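The Arms Were the Easy Part
What I learned about shopping for a two-arm robot station, mostly by getting the spreadsheet wrong

I came to robot shopping the way I come to most purchases, with a number in my head and no idea what the number was for. My sister-in-law runs a small packing business, Akby, out of a unit behind a tile showroom, and she had asked me (the one in the family who writes about gadgets!) to help her plan for a pair of tabletop arms. Two arms, one table, simple stuff like moving light containers from here to there. How hard could the budget be?

So I called Wenceslao Benítez, who has bought more of this equipment than anyone I know and still sounds cheerful about it. I read him my list over the phone. It had two lines on it. He was quiet for a bit and then asked, very kindly, where I thought the arms were going to stand.

Start with the table

I'd figured on a folding table. Wenceslao talked me out of that in under a minute, and a week later I drove over to the workshop where he and Jianhua Yao run their test stations, mainly so I could lean on some furniture. I recommend this. Put both hands on the edge of a table and push, and you'll know quickly whether you want a moving arm anywhere near it.

The table they like is called the Listholm, and it came to $153 with delivery. It's plain and white and the legs don't wander. Jianhua likes a light top for the cameras, and he likes one that wipes clean, and he also likes that he can get a second one that matches. His advice was to buy two if you think you'll ever have two stations. My sister-in-law bought one. We'll see who's right.

Measure your room before you order, and measure it with a person in it. I had drawn a lovely floor plan with the table tight against a wall and a walkway in front that would have suited a cat. Jianhua stood in the spot, bent down as if to reach a plug, and bumped into the shelf behind him. We moved the shelf on the plan. Then we moved it again.

The quote, and what wasn't in it

Pariline sent the first quote for the arms, and I was thrilled with it, right up until Nhàn Lâm went through it with a pencil. Nhàn does purchasing for the workshop and reads a quote from the bottom up. She starts with shipping and terms and gets to the exciting bit last. On ours she found that the grippers were listed as a separate item, the spare fingers were listed as optional, and setup wasn't listed anywhere.

By the time she'd finished, the extras stood at $1,155. That was spare gripper fingers, mounting hardware, longer cables, a power strip with a proper switch, and one day of somebody's time. I had allowed $100 for all of it. I'd even felt generous typing it in!

Fingers deserve a word here. They wear, they get knocked, and they're the part you'll want to change once you see what you're picking up. A straight-sided box and a tapered cup ask for different things. Nhàn orders spares along with the arms and keeps them in a drawer with the date written on the bag. If you wait until you need them, you pay for shipping twice and you also sit around.

Ask about cables too. Ask how long they are, where they leave the arm, and whether they'll hang over the edge of your table or run down behind it. I came home with two pages of notes on cables alone and I'm not sorry.

Buy the boring objects

You'd think the things the arms handle would cost nothing, and they nearly do, but somebody has to plan for them. Thư Bùi sets up the test tables at the workshop, and she shops for practice objects in the kitchen aisle. Plastic cups are her favorite. They're light, they come in colors you can tell apart from across the room, and if one ends up on the floor you just pick it up. Then she adds one thing that doesn't match – a bottle, usually – so the whole job isn't cups.

She buys several of each at once, all from the same shelf, and writes down the product name. I asked why she was so strict about it. A few years back she ran out of one kind of cup halfway through a comparison and the store had switched to a narrower one. She is still annoyed. Put a line in your budget for duplicates, and a roll of colored tape while you're at it.

When I came by, Thư had a table laid out between the two arms: a light blue cup, a pink one and a lime-green one along the back, a small bottle with a black cap among them, and the whole front half left clear. Grippers open on both sides. I'd spent three weeks staring at part numbers by then, and it was nice to look at the thing they add up to.

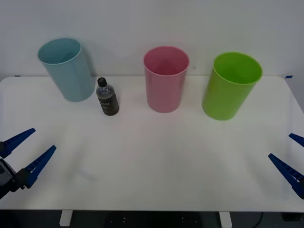
Where our budget landed

Everything apart from the arms themselves came to $2,137. That's the table, the extras from Nhàn's pencil, two cameras and their stands, lights, shelving, and a bag of cups. I'm leaving the arm price out on purpose. Quotes move around, and yours will depend on reach and payload and how well you get on with the salesperson.

My sister-in-law signed off on 2025-02-05, after one last round with Ánh Sầm, who keeps the books at Akby and wanted to know which lines would come back every year. Fingers will. Cups will, a little. Ánh gave repairs a line of their own and wouldn't let me fold it into supplies.

Delivery is set for March. The shelf has been moved a third time, and the Listholm is already in place, holding up a printer until the arms arrive.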